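Product Review: Lotine Assorted Goods Carton, Large

The Lotine large carton is sold by Wevo as a mixed assortment of packaged goods and soft items, delivered in a single printed cardboard box. It is intended for schools, day centers and community organizations that require a varied supply of everyday objects for sorting, packing and shelving activities. Our department purchased one carton in November and used it for one term in the activity room at the Omoregie Center. The findings below are offered to other departments considering a similar purchase.

The carton was ordered under catalog number 2195. It arrived on a Monday, closed with tape, with a packing slip in a sleeve on the lid. The slip lists items by category only. Departments that maintain an inventory should allow an hour for entering the contents by hand.

The assortment is deliberately mixed. Packets, boxed goods and soft pieces are placed together without dividers, and the supplier makes no attempt to arrange them by size or type. For sorting activities this is an advantage. Participants must reach in, select an item and decide where it belongs, and a bright packet lying next to a rounded, soft object presents a real choice of grip.

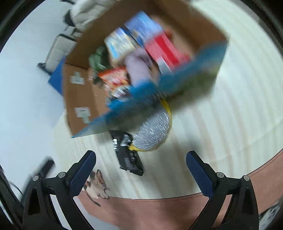
The same arrangement is less suitable for storage. Softer pieces work their way under the boxed goods when the carton is moved, and a participant looking for one particular item will usually have to lift out several others first. We recommend a second, shallow container for items already handled. The Zestier tray, also sold by Wevo, fits beside the carton on a standard activity table and was purchased separately.

The carton itself performed adequately. It has been opened and closed daily, and the base remains sound. The top flaps weakened at the folds after several weeks and were reinforced with tape. The walls are high enough to keep the contents in place during use — seated participants with limited reach may find them too high, and staff placed the carton on a lower table for those sessions.

The supplier offers a refill pack for organizations that use the assortment heavily. We did not order it and cannot comment on its contents. Replacement of single items is not available, which we regard as the main weakness of the product.

Rating: four out of five for variety, three out of five for packaging. The department intends to reorder for the coming year and has asked Wevo to supply an itemized list with the next delivery.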